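Biblioteca de brinquedos de Mumgate reabre com o dobro do espaço

31/01/2023

Quem passou pela antiga estação de Mumgate no sábado de manhã encontrou fila na porta, carrinhos de bebê estacionados até a esquina e uma banda de escola tocando marchinhas fora de época. Era a reabertura da biblioteca de brinquedos Mostance, que ficou meses fechada para obras e voltou com uma sala nova, janelas enormes e um acervo de 3.062 peças para emprestar. Que festa bonita!

A ideia continua a mesma de sempre: a família faz a inscrição, escolhe os brinquedos e leva tudo para casa por três semanas. Cada criança pode sair com até 6 itens de uma vez (antes eram quatro), e jogos de tabuleiro contam como um item só, por maior que seja a caixa. Bebês têm uma estante própria, baixinha, junto à entrada, e quem tem mais de oito anos vai gostar do canto dos quebra-cabeças, que cresceu bastante e agora inclui um mapa-múndi de 1.588 peças. Já há lista de espera para ele.

Outra novidade muito pedida são os cestos de empréstimo rápido, para quem tem pressa ou simplesmente não consegue escolher. A família pega um cesto já montado, devolve o cesto inteiro e pronto. Há cestos de blocos, de fantoches, de bichos da fazenda e um que fez enorme sucesso no sábado, o de bolas e brinquedos macios, disputado por pais de crianças pequenas desde a primeira hora.
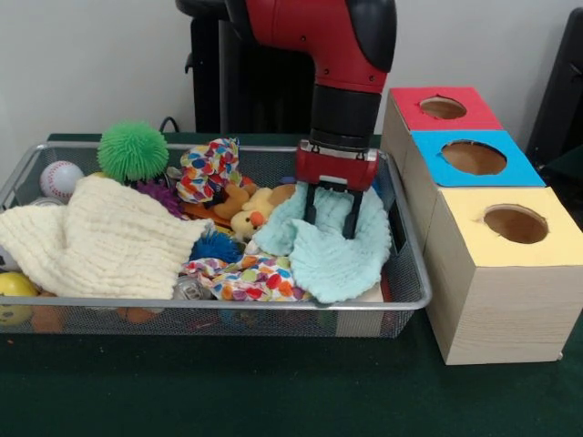
Austra Kairys

Bola de beisebol ao lado de bola verde de espinhos de borracha, tudo junto e misturado: é desse tipo de cesto que as crianças mais gostam, e dá para entender por quê. Cada mão que entra sai com uma textura diferente.

A reforma custou menos do que o previsto e foi paga em boa parte pela feira de usados de Dillarley, que todo ano reserva uma parcela da renda para projetos infantis da região. Os moradores também ajudaram, e muito — só de livros ilustrados chegaram 800, tantos que a equipe decidiu abrir uma estante de leitura ao lado dos jogos. Os livros seguem as mesmas regras dos brinquedos e podem ser renovados por telefone.

O espaço novo permitiu ainda trazer de volta as oficinas de conserto, suspensas desde o início das obras. Elas acontecem uma vez por mês, são gratuitas e aceitam de tudo: boneca sem braço, trenzinho que descarrila, caixinha de música muda. Na primeira delas, as crianças vão aprender a costurar olhos de botão em bichos de pano, com linha grossa e agulha sem ponta. As inscrições são feitas no balcão e as vagas costumam acabar depressa.

Para abril está marcada uma tarde de jogos antigos no pátio, com pião, bolinha de gude, peteca e amarelinha riscada a giz. Avós são especialmente bem-vindos, e quem ainda souber as regras completas do jogo de cinco pedrinhas pode deixar o nome na recepção, pois a equipe procura gente disposta a ensinar.

A Mostance funciona de terça a sábado, das dez às dezessete horas, com entrada pela lateral da estação. A inscrição é gratuita no primeiro ano e exige apenas um comprovante de endereço. Brinquedos emprestados antes da obra ainda podem ser devolvidos sem multa até o fim do mês que vem.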